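**Ticket 146 – Start-of-shift check passes when it shouldn't**
Site: Ornilville, cell 6
Opened by: Erdal Baysal
Status: open, then closed, then open again
Severity: low, until somebody reads the procedure

**Problem**

The start-of-shift check for the two-arm cell has eleven lines and takes under two minutes, and I've now watched it come back all green on a cell I wouldn't have started. Line 4 reads "Work area clear." Clear of what, it doesn't say. One operator takes it to mean clear of people. Another takes it to mean clear of everything, puts all the parts away, and then wonders why the button assembly program can't find any.

The line was copied from the Firkow palletizing cell, where the work area is either full of boxes or it isn't. Ours is a table with small parts on it that are supposed to be there.

**Steps tried**

1. Reworded line 4 to "Work area clear of foreign objects." Got three questions in one shift about whether a tool left by maintenance is foreign. It is. Got a fourth about whether a spare push button is foreign. That one I had to think about.

2. Added a parts list to the check. Worked fine until the parts changed and the list didn't. For a while we were confirming the presence of a bracket we stopped using in December.

3. Asked Saraç, who supplied the cell, for their recommended wording. They sent a 49-page PDF. Page 12 says the integrator should define the wording. They are the integrator.

4. Split the line into two: people out of the cell, then parts in the start layout. Better. This raised the matter of what the start layout is, which had never been written down anywhere, although everybody was sure it had.

So I've started on a layout sheet for the button job. Draft rules: the orange box goes down with its hole facing up. The green button may lie on its side, as long as there's open mat around it for the gripper. The drawer cabinet stays at the far side of the table between the arms. Cables are allowed on the mat only where the sheet says so, and I haven't decided where the sheet says so.
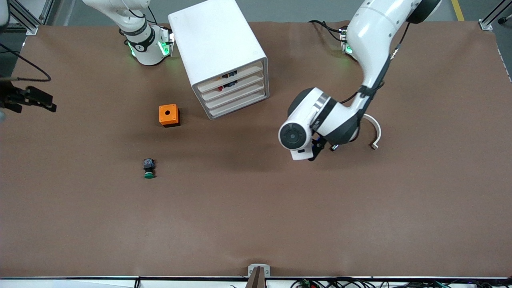
İlker Güneş replied that the layout sheet is fine as far as it goes, but it still treats parts and cables as the same kind of problem. A part in the wrong place costs you a failed pick. A cable in the wrong place can cost you a wrist joint, and at Kaltemville it did. He wants cables on their own line, checked with the arms stopped, and he wants the check to say who is allowed to move one. He also asked why drawers aren't mentioned at all, given that the program cares how far out they are.

Fair on all counts. I had left drawers out on the theory that people would leave them alone – a theory with no support from any site we run.

**Changes made (April 2021)**

- Line 4: Nobody inside the cell. Look, don't assume.
- Line 5: Parts match the layout sheet for today's job. If there's no sheet, there's no start.
- Line 6: Cables routed as on the sheet. Arms stopped before you check. Only maintenance moves them.
- Line 7: Drawers set as on the sheet, including "slightly open" if that's what it says. İlker wants 300 mm of free mat in front of the lowest drawer. I've written it in and will measure before I argue.

The sheet carries a revision number, and the check asks for that number, so it can't be ticked from memory. I expect people will memorize the number.

**Result**

Closed after two clean shifts. Reopened the next morning when the night shift reported, correctly, that the check now has more lines than the box on the form has room for. They had signed in the margin.

**Open items**

- New form with a bigger box. (Erdal)
- Decide whether "slightly" needs a figure. (İlker says yes, I say please no.)
- Tell Firkow we've stopped using their line 4, in case they'd like to know what it means.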